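Cleaning the office restroom: what order do you do things in?
Plurnton Home & Workplace Forum > Cleaning

Luana Barros
Posts: 1082
So I took over cleaning our little office in October and I keep changing my mind about the restroom. My old routine was toilet first, floor last, towels whenever I remembered them (bad, I know). What I do now goes like this, tell me if it's silly:

1. Pick up the loose paper. There's always some on the floor, and if I skip it I end up pushing it into a corner with the mop.

2. Toilet, with the seat up. Cleaner goes under the rim, then I leave it a few minutes before I scrub. My brush is one of those plain white ones with a round head and a long thin handle, and it just leans there by the bowl, no holder or anything. Gray marbled floor, so drips are really hard to spot!

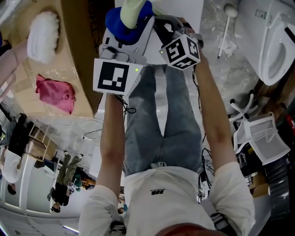
3. Sink and faucet, with a fresh cloth. Never the toilet one.

4. Floor, starting at the far wall and backing out the door.

5. Towels and cloths get washed the same night.

Ismael Coutinho
I'd swap 3 and 2. Sink first, toilet second. You go from the cleaner thing to the dirtier thing and then if you do mix up a cloth it's no big deal. Also please get a holder for that brush, they sell them everywhere.

Luana Barros
OK but the cleaner has to sit anyway, so why not put it in the bowl and do the sink while I wait? I might split step 2 in half. The holder, yes, fine, you win — I've been meaning to buy one since I started.

Rosimeire Andrade
Holders are gross, sorry. Water collects in the bottom and then you have a second thing to clean. I trap the brush under the seat till it stops dripping and hang it on a hook. Been doing it for years.

Ismael Coutinho
Rosimeire, you just empty the holder. It takes ten seconds.

Luana Barros
Moving on before you two fight, lol. My other question is microfiber. I use the nubby blue kind, the loopy ones, and I love them, but they hold on to everything. Hair, lint, paper crumbs. Do you shake them out first or just stuff them in?
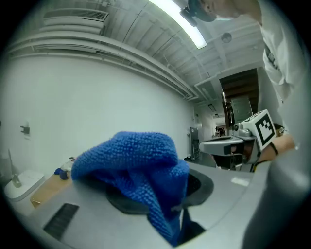

Vanderleia Pacheco
Shake them outside, every time. And no fabric softener, ever! It coats the loops and then they smear water all over the place. I wash mine warm with a little Brikevier liquid and hang them up.

Dalva Conceição
I'll disagree on warm. Cold has been fine for mine and they still feel nubby. Agree about the softener though. Luana, do you keep separate colors for the toilet and the sink? If everything is blue I'd mix them up within a day.

Luana Barros
All blue at the moment, so probably guilty. I'll get some yellow ones for the sink. Does anyone know if they shed on dark clothes the first couple of washes?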